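The Desk That Ate the Room
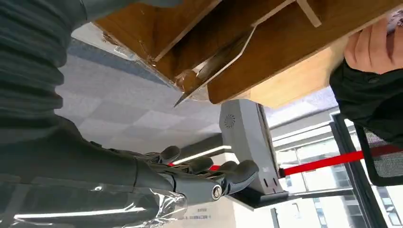
Sioned Nicholas bought her desk secondhand from a man in Stanville who told her it would outlive them both. She has had it for 7 years and she'd like to know when he plans to make good on that. The finish along the front has gone, a strip at the back has come up twice, and one corner catches sleeves.

"I've glued it, I've clamped it, I've put a plant on it," she says. "Everybody tells me real wood gets better with age. Better for who?"

I went to see her because I have been reading a lot of advice about home workspaces lately, and I don't believe most of it. The current thinking goes something like this. Your desk should be wood, preferably old. Your equipment should be out of sight. Anything with a plug belongs underneath, in the dark, where it can't spoil the mood. There are whole websites devoted to before-and-after shots in which the after is a bare tabletop with a mug on it, and I have never once seen a follow-up from the poor soul who had to crawl under there in March to find the power button.

Nicholas did crawl under there. She does bookkeeping for a few shops in Incombe, and for most of last year she followed the advice. She paid $86 for a set called the Jokix, a shelf and some brackets that screw into the underside of a table and hold whatever you want hidden. It held for a few weeks. Then the screws worked loose, and she came down one morning to find the shelf hanging by one end.

"So that was that," she says. "Now the stuff lives on the floor like it used to."

I bought a Jokix too, out of stubbornness. The instructions run to a single folded sheet and assume your tabletop is the same thickness all the way across. Mine isn't. I got three of the four brackets in and gave up on the last one, and I have been kicking the shelf by accident ever since. To be fair to it, the shelf itself is solid and the paint hasn't chipped. But I can't say my work has improved, and I can say that my knees have an opinion.

Not everyone shares my mood. Fiachra Ó Súilleabháin repairs and refits furniture from a unit on the Pumphrey road, and he thinks the trouble begins when people treat a table as if it were a wall.

"A tabletop moves," he told me. "It swells up in the damp and it shrinks when you put the heating on. If you screw something stiff across it, one of them has to give, and it's usually the screw hole."

He gets a steady supply of tables with this complaint. He showed me one with a row of torn-out holes along the underside, each one a bit bigger than the last, where the owner had kept going up a screw size. He'll plug holes like that with glued dowel and start over, though he would sooner talk you out of it. He likes a gap between the bottom of the table and the top of whatever is standing under it, a couple of fingers at least. Gear that blows warm air shouldn't be pushed right up against the wood, in his view, and vents should face somewhere open.

I asked about the chips and scuffs, the part the websites call character. He laughed at that. "Character is what you say when you don't want to pay for sanding." A light scuff he would leave alone. A chip on a front edge he would deal with early, before it snags and takes a long splinter with it. As for gloss, he thinks people put on far too much of it, usually over dust, and then phone him.

What I couldn't get from him was any support for the idea that a hidden computer makes for a calmer person. He didn't seem to have considered it. His own is on a filing cabinet next to the kettle.

I did go looking for the evidence. The post that gets passed around most often has 2,403 comments under it, and I read more of them than I'm proud of. Plenty of people say a clear desk changed their life. A fair number come back later to ask how to get at the cables. One man had boxed his whole setup into a cupboard and wanted to know why the fan was so loud – he got plenty of replies about foam, and 3 telling him to open the door.

Nicholas has stopped reading that sort of thing. She still isn't fond of the desk. She has looked at new ones, in person, with a tape measure, and didn't like the prices or the drawers. In the meantime she's sanded the corner that eats sleeves and moved the plant to the windowsill, and the Jokix is in the shed with one bracket missing. She offered it to me as a spare. I took the screws.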